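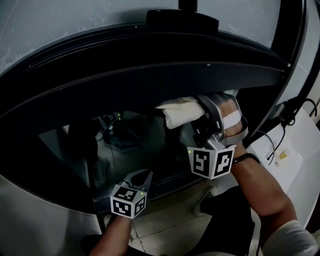 Round doors and grubby rims

I've been on a bit of a cleaning kick since the Werkau newsletter last went out, and my big project for January has been rims! Any thick black rim round an opening will collect fluff and grey gunk if you let it, and mine had been let. My method is a white cloth, folded until one end comes to a point, then pressed along the bottom edge first (that's always the worst bit). White shows you what you're picking up, which is horrible and very satisfying. Give it 10 minutes and change the cloth when it looks sad. 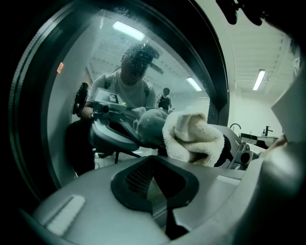

Glass is where I used to go wrong, because I'd do it first and then splash it all over again while I did the rim. Now it gets done last, from the top down. Droplets and smudges like those across the upper half of the round window are easy to miss until the light catches them, so I have a good look from both sides. A white terry towel is lovely for this, crumpled up any old how, though do give it a shake first or you'll be picking off loops of fluff till teatime.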